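4. Open Day Demonstration

4.1 Setting and visitors

The bimanual handling task was shown to the public during the open day at the Plestholm lab on Oct 9, 2020. The main hall had 2,013 visitors over the day, and groups were led into our room in turns. Each group stayed for one full run of the task and could stay for a second if the next group was late. Trinity Pruitt ran the station and answered questions. A second operator sat at the control desk with a hand on the stop button.

We had planned the visit as outreach only. It became part of this study after a rehearsal, when we noticed that the operators behaved differently with people watching. They set slower speeds, waited longer between motions, and explained what the robot was going to do before it did it. We decided to record the settings and the spoken questions and to treat the day as a small field test of the Bredix controller.

4.2 Task

The demonstration used ordinary objects that visitors would know from their own kitchens: a yellow plastic basket, a banana and a red fruit. The basket has one place on the lower board of a wire-mesh shelf and another on the open table in front of it. Both hands are used for the basket. The task was chosen from the Gemico household set because it needs the two arms to agree on a position inside a narrow space. The side panels of the shelf limit how far the hands can spread, and the upper board limits how high they can go.

The controller treats the basket as a single body held at two places. Contact on the left and right is checked on its own, and the arms are not allowed to start a shared motion until both checks pass. The fruit is not modeled. Any weight inside the basket is seen by the controller only as a load on the wrists, as described in Section 3. Figure 4 gives three views of the station from the head camera.
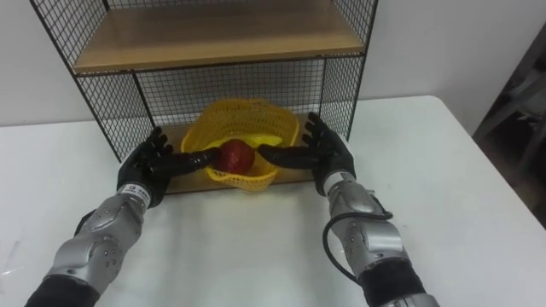
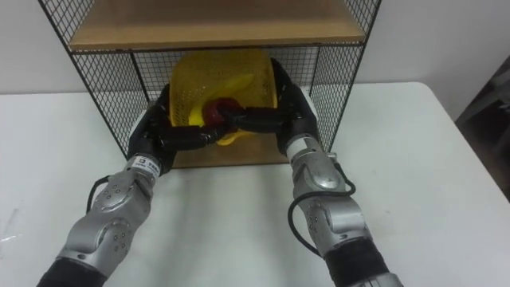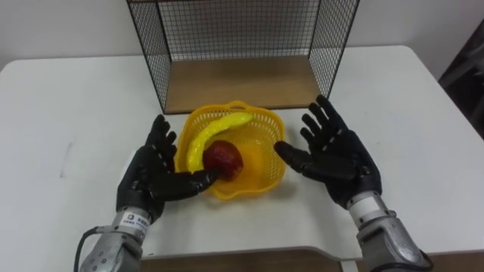
Figure 4. Head camera views of the basket task. Top: the fingertips of both hands on either side of the apple, with the basket on the lower board of the shelf. Middle: both hands on the basket inside the lower compartment. Bottom: the basket on the table in front of the rack, with an open hand on each side.

4.3 Settings used during the day

Arm speed was held at 60 percent of the value used in our lab trials. This was agreed with the Woldemariam safety office before the event and was not changed during the day. The hand speed was left at its normal value. Visitors stood behind a line on the floor, and the operator at the desk paused the run if anyone stepped over it.

The contact threshold was a harder choice. In the lab we use a low threshold, so that the hands stop as soon as they feel the basket. In a full room the table picks up small movements from the floor, and in rehearsal this gave false contacts. We raised the threshold for the open day and kept it there. The cost is that the hands press a little harder on the basket before they stop. For a plastic basket this is acceptable. We would not use the same setting for thin glass or for soft packaging.

No changes were made to the camera calibration between groups. The operator checked it once in the morning and again after the midday break.

4.4 Questions from visitors

Trinity Pruitt wrote down questions on paper between groups, and we sorted them afterward. There were 200 questions in total. Of these, 42 were about whether the robot was deciding for itself or being driven by the person at the desk. This was the largest single topic, and it came up with adults and children alike. Other common topics were cost, noise, what would happen if the power failed, and whether the hands could hurt someone.

Several visitors read the pauses between motions as the robot thinking. In most cases the controller was waiting for the second contact check, so this reading was not far off, but a few of the pauses were put in by the operator to give the group time to look. The two kinds of pause look the same from the visitor line. We now think this was a mistake in the demonstration – people were drawing conclusions about the robot from something a person had done.

A smaller number of questions were about the fingers. Visitors asked why a robot that carries baskets needs a thumb, or why we did not use a simple clamp. The answer given on the day was that the same hands are used for the other tasks in the set, some of which involve tools made for people.

4.5 Changes made afterward

Two changes came out of the visit. A small lamp was added to the control desk. It is lit when the operator is holding the robot and dark when the controller is running on its own, and it can be read from the visitor line. The contact threshold was also made a setting for each object instead of one value for the whole session. Both changes were in place by January and were used in the trials reported in Section 5.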